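17 July 2020
Peditz cell, left arm. Protective stops and the block that wouldn't let go

Right, writing this up while I still remember the order of things, and before Nuria gets back and asks me why the job counter says what it says.

Short version for anyone who only wants that: the left arm kept going into protective stop during the put-down, I spent the whole morning blaming the gripper, and the gripper was fine. It was the payload figure plus the table. Long version follows, with all my wrong turns in it, sorry.

Started the Clovulico routine first thing (pick the block, lift, carry across the slab, put it down, release, back off). The first runs were lovely. I'd gone to make tea and was feeling quite pleased with myself when I heard the brakes clack on. Came back, arm frozen, block in the fingers, red banner on the pendant: joint 4, force limit exceeded. Cleared it, jogged up by hand, restarted. Fine for a bit, then clack again. Same point in the cycle, last little bit of the descent.

I let it carry on like that longer than I should have, because I wanted a proper count and not just me grumbling. Final tally was 146 cycles with 19 stops. All 19 on the way down, none on the pick, none in the carry. That should have told me straight away where to look and it didn't, because I had gripper on the brain after what happened in June with the stripped finger screw.

So, gripper. Took it off at the coupling, checked the pins, put it back on, did the bolts up again in a cross pattern with the torque key (the Brurkel one, the big one is still missing, if you have it please own up). Opened and closed it empty for ages. Perfectly happy. No grinding, no lag, current draw boring. Swapped the finger force down a notch. Next stop came on the fourth run after that. Grr.

Then I decided it was the cable. There's that thin black one off the wrist and I had a theory that it was snagging at full reach and the arm was feeling the tug. Quite a good theory! I re-routed it with far too many ties, got the stop again, and had to cut every single tie off because now it really was too short. 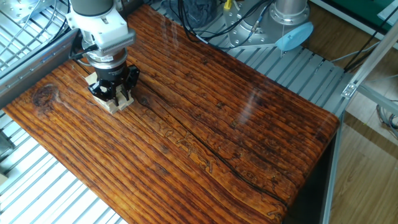
What finally got me there was running the descent at crawl speed with my hand near the stop button and my nose about level with the fixture rail (outside the guard line, before anyone writes in). You can program one put-down height for a flat bench, but this slab has raised grain all the way across it, proper ridges, and the block goes down on a corner. Depending on where that corner lands, ridge or dip, contact comes early or late. The height I'd taught was in a dip. Put the corner on a ridge and the arm is still trying to go down when there's no down left, and it does exactly what it's meant to do and stops. Then there's the crack starting near the block, and I'd put one of the drop points practically on top of it. Brilliant choice, me.

But ridges alone shouldn't be enough to trip it as often as that, they just aren't that tall. So I went through the installation settings line by line, and found the payload still set for the old gripper. The old one! It's been wrong since the swap. The arm thought it was carrying less than it was, so it was reading the difference as an outside force the whole time, and most of the margin had gone before it ever touched wood. The ridge just used up the last of it.

That explains the drifting in freedrive too, Benítez mentioned that ages ago and I told him he was imagining it. He wasn't. Apologies, drinks are on me.

What I changed:

Payload and centre of gravity redone with the wizard, block out of the fingers, then a second payload entry for block in. The program switches between the two on grip and release.

Put-down is now a move to a point above the slab and then a slow guarded descent until contact, with a small back-off before the fingers open. No fixed height any more.

Drop points moved off the crack and well clear of the big knot at the left end as well. I don't know that the knot was causing anything, I just don't fancy it.

Finger force back where it was.

Ran 69 cycles after that, no stops. I know 69 isn't 146 and I'm not calling it fixed until it's done a full day, but the force trace looks completely different. Before, it sat high through the whole move and spiked at the end. Now it's nearly flat with a neat little bump on contact.

One thing I'm less happy about and it needs saying properly. On 3 of the 19 stops I cleared the fault from the pendant and the arm moved off straight away when I pressed play, still in contact with the table. It gave a nasty jerk, and the block twisted in the fingers. No harm done, my hands weren't in there, but on another day they could have been, say if I'd been reaching in to straighten the block. The resume just picks up the move it was halfway through. I've taken resume off the operator screen for this program. After a stop you now have to jog it clear by hand and start from the top. It's slower and people will moan, and they can come and moan at me.

And please, until I've looked at the other programs in this cell: if it stops with something in the gripper, don't go in and pull the thing free. Hit the e-stop, then go in. I've written that on the whiteboard too, in the big pen.

Still to do:
- check payload on every saved installation for this arm, not only the one I was using
- check the right arm as well, same person set it up (me)
- ask Nuria Requena whether the fault log can be exported with the joint positions, I was copying them down by hand like a monk
- put "payload" on the tool change sheet, where it should have been all along
- long run tomorrow if I can get the cell, Peditz side permitting
- find the torque key

Later: did another few runs before locking up, with the block turned round in the fingers so a different corner goes down first. Contact came a touch earlier, guarded move caught it, no stop. Left the arm parked at home with the air off and the pendant on charge. The charger's a bit loose, so wiggle it till the light comes on.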